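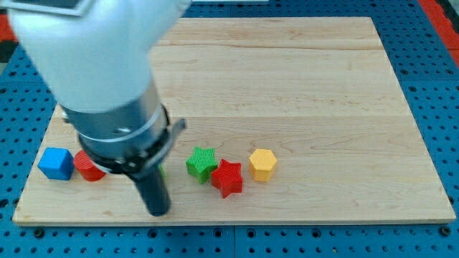
Two Days at the Hillari Horror Weekend

I got to Condcombe a little after nine in the morning with a thermos of bad coffee and a want list two pages long. The Hillari is an old single-screen movie house that runs a horror weekend every October, half film festival and half swap meet, and I'd been promising myself a trip for years. It's a 158-mile drive from my place and I'd do it again next week if they'd let me!

The dealers set up in the lobby and all the way up the stairs to the balcony. If you collect discs you know how these things usually go (bootlegs, sun-faded DVDs, one guy with a box of rental tapes he thinks are gold), but the tables were really good this year. I found an out-of-print Italian giallo set with the booklet still in it, and a gothic double feature I'd been outbid on more times than I want to admit. Fourteen bucks for that one. I didn't even haggle.

Upstairs I ran into the folks from Marín, the little label that's been putting out Spanish horror from the seventies. Ermira Stan was working their table and she was happy to talk about restoration for as long as I kept asking questions, so I kept asking. Their next one is a werewolf picture that has only been around in a chopped-up TV print. The new disc runs 111 minutes, with the original Spanish audio and the English dub, which she said took longer to track down than the negative did. She had a clip going on a laptop and the color was gorgeous -- deep reds, real black in the night scenes, none of that green murk from the old tape.

Now for the movies. I caught 3 on the first day and should have stopped at two. The afternoon show was a haunted castle thing from a very scratchy 35mm print, and the crowd loved it. They cheered the reel changes. The evening feature had a sound problem for the first ten minutes or so, a hum like a refrigerator, and then somebody fixed it and it was fine. The midnight show I mostly slept through. Sorry, vampire nuns.

Food: go across the street to Tasteo and get the grilled cheese with pickles. The theater popcorn is okay but they ran out before the second feature, and the line at the counter went clear out the door.

A few notes if you're thinking of going. Bring cash for the balcony tables. The seats on the left side have more legroom, and the back row is freezing -- take a sweater. Parking behind the theater fills up early, but there's a church lot two blocks down that's free after five.

I came home with eleven discs and a lobby card I have no wall for. The werewolf disc is supposed to ship in February and I've already put my order in.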